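The single line is enough

April 6, 2025

Line marking is the cheapest part of a running track and the part most often overdone. The resurfacing plan for Dandedgate, put out for comment in January, allows for 11 sets of markings on one 400 metre oval, among them relay zones for distances the club has not raced in years. Every set is a layer of paint on a porous surface, and every layer wears at its own rate.

My view is that a training track should carry lane lines, one finish line and very little else. The old track at Wekton was laid out on that principle, and long stretches of it show a runner only red surface and the edge of a lane. 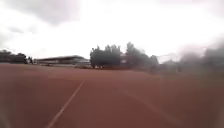

A reader of my last piece on the subject replied that schools need the hurdle marks, and that measuring them out with a tape before each session can cost up to 30 minutes of a lesson. The point is fair. It is an argument for small coloured tabs at the lane edge, though – not for full-width bars across six lanes.

Paint also changes grip. A fresh line is smoother than the granules beside it, and the difference is greatest on bends, where the foot loads sideways. Hedlund, the contractor at Dandedgate, offers a textured paint at extra cost. I would sooner drop half the markings and spend the money on drainage along the back straight.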